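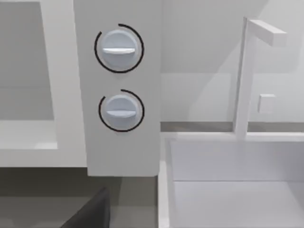
I'm going to stick up for simulated kitchens, and for control knobs in particular.

Every few months somebody tells me sim results don't count, and I get it, I really do. A rendered knob with a little black arc around it has no grease on it and no wobble in the shaft. But look at what the Kaczmarczyk benchmark lets you do! You can put two near-identical knobs one above the other, ask for the lower one, and find out whether your policy listens to the instruction or just grabs whatever it grabbed last time.

Ours grabbed. We trained on 126 demos in Fluden and got a success rate I was ready to brag about (I'd already started the slide). Then we split the score by knob. The top one worked in 44 trials, the bottom one in nine, same number of tries each. Averaging had hidden the whole problem from us.

So my gripe is with how we report this stuff. Please, publish the score per knob, per drawer, per door. It's one extra table! The folks at Brardale already do it, and theirs are the only numbers I trust enough to plan real robot time around. We're redoing all our Mumari runs that way in August, starting with the faucet.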